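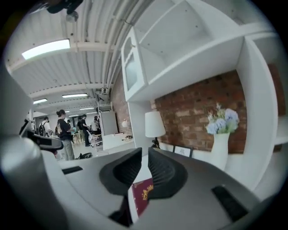 Reading diary, December 2025

Finished Bowen at last, and oh, I loved it! I'd put off the second half since November because I didn't want to leave the island (silly, I know), then read the last 70 pages in one gulp with my tea going cold. Storkach the ferryman might be my favorite grump in anything I've read this year. He barely talks for six chapters and then he says that thing at the dock, and I had to put the book down and walk to the kitchen. 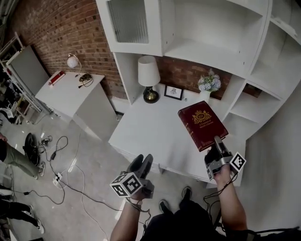 Do I need to read Trundov first?
Start there if you can. Bowen works fine alone, but the letters hit so much harder when you know who wrote them. 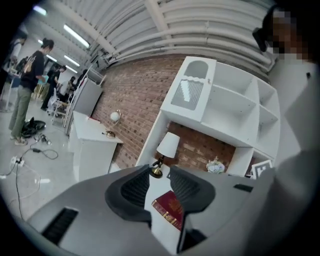 And the letters! Two of them are never opened, and I kept flipping back to see if I'd missed something. I still think the sister read them. Ravindra Vishwakarma says I'm wrong and that it was the doctor, so we're going to argue about it over lunch. 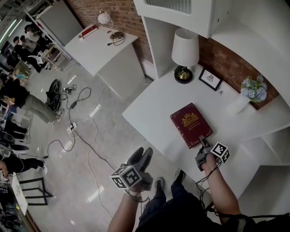 Next up is Stuvlow, the long one, and I can't wait. Ravindra says the opening is slow and then it grabs you by the collar. I'm hoping for a hardcover for my birthday, a red one like the book lying on the white table there, because my paperback of Trundov is already shedding pages. Five stars for Bowen, easily. Must copy out the dock speech before I lend it to Mom.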